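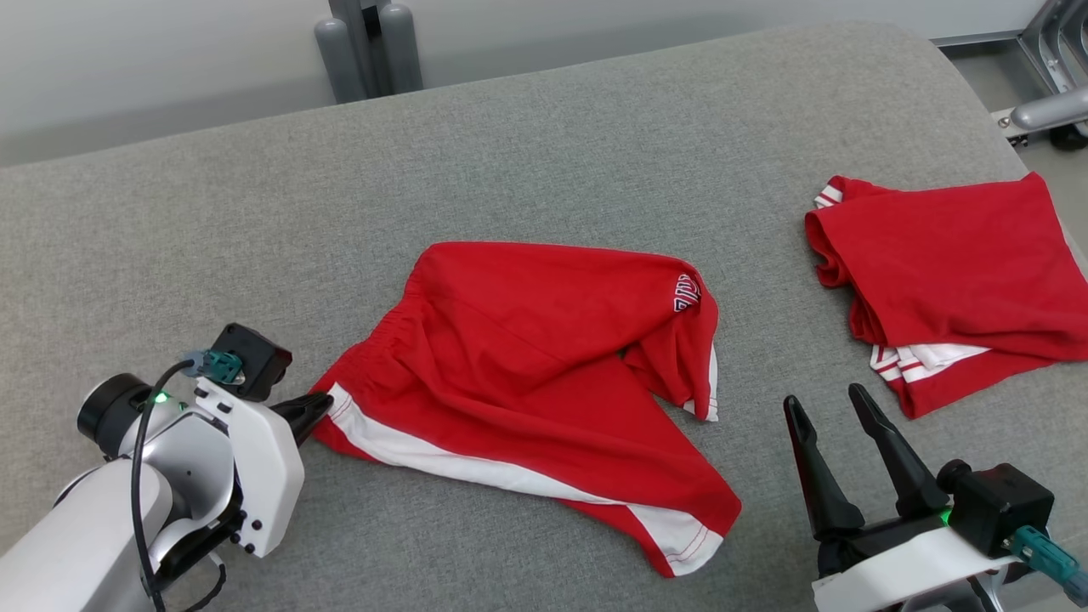

Kit day at Urkenia - gallery

Posted 17 August 2019

Quick one tonight, captions are short, will tidy them up when I get a minute. Every August we go through the old team bags before the league starts back up. Everything gets shaken out, looked over, folded and put in the right pile. Jerseys one side, shorts the other. Sounds simple. Never is, half the shorts end up in with the towels.

Same rules as last year. Smooth it flat first, check the seams, then fold. Shorts in half down the middle, leg over leg, then waistband down to meet the hems. Jerseys get the armholes brought in to the center, then up from the bottom. No balling things up and shoving them in the bag, you know who you are.

Anything with a pulled thread goes in the mending bag for Zahira Nugroho. She has the good red thread and a lot more patience than me. Last season she fixed 8 pieces in one weekend and one of them was mine, split right up the side. Still wearing it.

Reds were the big job this time. Red bleeds, so they got washed on thier own, cold, inside out, no softener. Line dried at Fendis overnight. Please do not put these in a dryer - the lettering cracks and there's no fixing that.
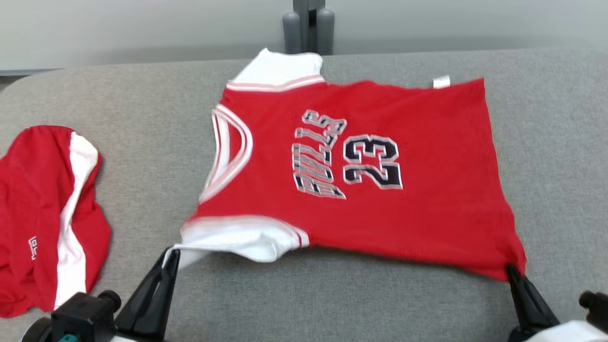
Jerseys take longer than shorts, mostly on account of the trim. It curls after a wash and you have to flatten it by hand before you fold or the crease sets in for good. The red Bulls 23 is a fair example, wide white band at the neck and the same idea at the armholes, the lower one all crumpled up. Get the neck flat, then the armholes, then pull the hem straight. Lettering goes to the inside of the fold, please. Two minutes each if you don't rush, and I always rush.

Where it all goes next: game sets back to the Lambrechts closet, top shelf. Practice stuff in the blue bins downstairs. Spares to the Skoraretti swap table, opens at 6, bring something to trade if you have it. Closet code is still 905, dont prop the door.

Still missing one pair of practice shorts, size medium, name inked on the inside of the waistband. Check your trunk. Check your kid's trunk too.

More pictures when I get them off the other card. Socks next week - bring the ones with no partner, we have a box.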